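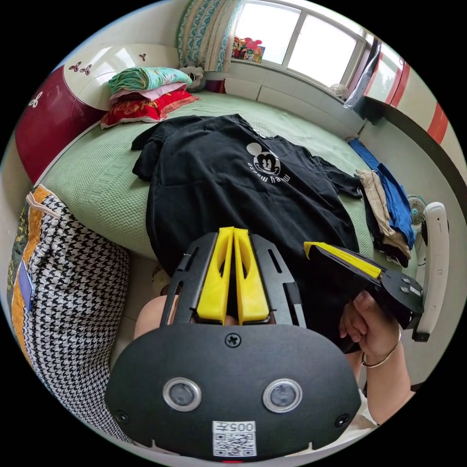
Duygu Duman has folded T-shirts on her bed since 2014, when she moved into a one-bedroom unit in Povdale with no room for a table.

"I lay each one out flat, with the collar up towards the pillows," she says. "Then the sleeves go out to the sides and I smooth the body down to the hem."

The hem is the part she fusses over. "If it's bunched up at the bottom, the whole fold comes out crooked – you end up doing it twice."

Printed shirts are folded so the picture stays on the front, and dark colours get their own drawer. She owns 24 T-shirts and says she wears nine of them.

Her neighbour, Melahat Kaplan, prefers hangers. Duman has tried them.

"They stretched the necks," she says. "I went back to the drawer in January."

The bed has to be made first. She does the washing on Sundays and folds it before dinner.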